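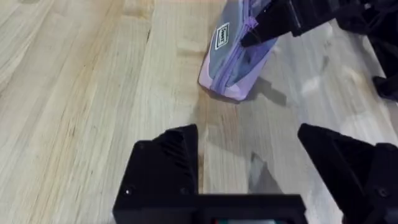 We have passed the target. When Druvia agreed to fund this stage of the work in April, we promised 2,000 usable demonstrations of two-armed handling of soft objects, and as of this report the count of accepted episodes stands at 3,387. The number I'm happiest about is smaller, though, and it concerns the pencil case. Soft, zippered things were the weak spot in our proposal (the reviewers said so, and they were right), and we now have a solid body of wrist views in which the purple zipper can be followed along the case and around its rounded end, with one arm's finger up near the zipper while the other arm's fingers are spread wide open. Those are the views the model has to learn from, and at last we have plenty of them.

Report date: 30/09/2025
Project: Tastham, soft object handling with two arms
Prepared by: Nandi Matlala
Data lead: Erhan Gökçe

What we set out to do

The plan you approved asked for demonstrations by human operators, each one driving both arms from start to finish, with video from every camera and the joint readings saved together. The object families were pouches and cases, folded cloth, soft packaging, and cables. For each family we said we would vary the starting position, the angle of the object and the order in which the arms move. All of that has been kept. The one change, agreed by phone in the first month, was to drop the tall stacking tasks and put those hours into pouches and cases.

Where the collection stands

Pouches and cases are finished. Folded cloth is finished apart from a last group of episodes with the larger towels. Soft packaging is well along and should close during the next stage. Cables are behind, and I'll come to that.

We have 7 trained operators now. Each of them works in short blocks with a break between, and the difference in the recordings is easy to see. Early on we ran long blocks and the motions got choppy toward the end: lots of hovering, lots of second tries. With the short blocks the approach to the object is smoother and we throw out far fewer episodes per session. I wish we had done it from the first week!

Every episode gets looked at twice before it counts. The first look is by another operator, usually on the same day, and the second is Erhan's. An episode is rejected if a camera drops out, if the arms touch each other hard, or if the written instruction doesn't match what was done. Episodes where the first grasp slips and the operator recovers are kept and labeled as recoveries. We argued over this quite a bit. The early training runs did better with the recoveries left in, so they are staying in.

The wrist cameras

Our proposal treated the wrist cameras as a backup to the overhead view. We'd like to reverse that. For thin parts like zipper pulls and seams, the overhead camera often has an arm in the way just when the grasp is being made, while the wrist view still has the object in it. It also picks up small things we hadn't planned for, like soft shadows on the tabletop, and Erhan believes the model may be using them to judge height. We haven't proved that yet. He has a test ready in which the lights are moved between episodes, and we should know more once those runs are back.

One drawback is that the second arm often shows up near the lens as a dark, blurry shape. At first we marked such episodes as poor. After comparing a good many of them we stopped, as a model that has never seen its other arm up close gets badly confused when it does. Those episodes have gone back into the set.

First training results

We have trained 2 versions of the model so far. The first used only pouches and cases. It learned to reach the object reliably and line up with it, and it was poor at choosing which arm should hold and which should pull. The second version was trained on everything accepted up to that point, and the choice of arm is much better. It will now switch arms when the case is turned the other way around, which the first version never managed. I watched the first clean switch with most of the team standing behind me and there was some cheering.

It still pulls too early. On zippers in particular it starts moving the pulling arm before the holding arm has settled, and the whole object slides. We think the cause is in the demonstrations: people start both motions close together and make up for it by feel, and the model has no sense of feel to work with. We've asked operators to leave a clear pause between the hold and the pull, and the next training run will show whether that helps.

Problems and delays

Cables are late. The set supplied through Dogar was stiffer than what we'd specified, and they sprang back to the shape of the coil however the operators placed them. Replacements have been ordered and the cable sessions have been moved to the end of the schedule. We don't expect to ask for more time.

Storage also caught us out. Keeping every camera at full rate filled the local drives sooner than planned, and we lost two working days to moving files by hand. Transfers to the Fluvau archive now run overnight and there has been no lost session since.

Next stage

Finish the towels and the soft packaging.
Record the cable family with the new cables.
Run the moved-lights test and report on it separately.
Train a third version using the pause between hold and pull.
Write up the labeling rules so that other groups can use the data without having to call us.

Spending is within the approved budget, with some of the travel money unspent. We would like to move that amount to operator hours for the cable sessions, and a short request is attached for your signature. Erhan can give you access to the accepted episodes whenever you want to look through them. I'd start with the recoveries.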